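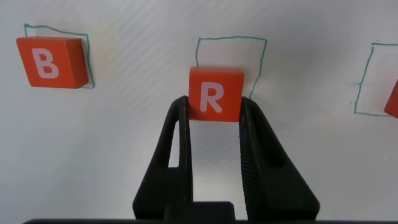

Progress Report to the Hakala Fund
Project: Paltcombe letter-placing cell, Skenville workshop
Prepared by: Celina Bielecka, Sallar
Reviewed by: Joanne Mottram
Date: January 20, 2019

1. Status

The cell has been in regular service since November. In the reporting period it completed 1543 placing cycles, of which 18 ended in a fault stop. The work plan is on schedule, with the exception of item 4 below.

2. Gripper maintenance

Both fingers were removed, cleaned and refitted. The ridged gripping surfaces collect fine dust from the letter pieces, and the grip had become less even as a result. They are now brushed at the start of each shift and checked for wear at the end of the week. One finger had been refitted slightly out of line after an earlier cleaning. It was reset against the alignment gauge, and the closing position was taught again for the wooden blocks.

The wrist camera was recalibrated after the fingers went back on. Operators had reported that pieces were being released short of the marked squares – in most cases by a small and steady amount, which pointed to the camera offset.

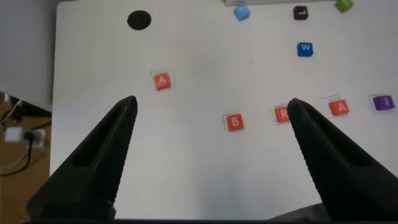
Pieces on clear backings are handled under a separate setting, with a wider opening and a slower approach. The camera does not always find the border of the backing, so the program now works from the colored tile and adds a fixed margin. Ms. Mottram has asked that this margin be written into the setup sheet, and the revised sheet is in use.

3. Costs

Spending on parts and labor in the period came to $3733, within the approved amount. No change to the budget is requested.

4. Outstanding work

Replacement finger pads have been ordered but not yet received. The hand-drawn placement squares are to be replaced with a printed template, and the cell will be recalibrated once it is fitted. Results will be included in the next report.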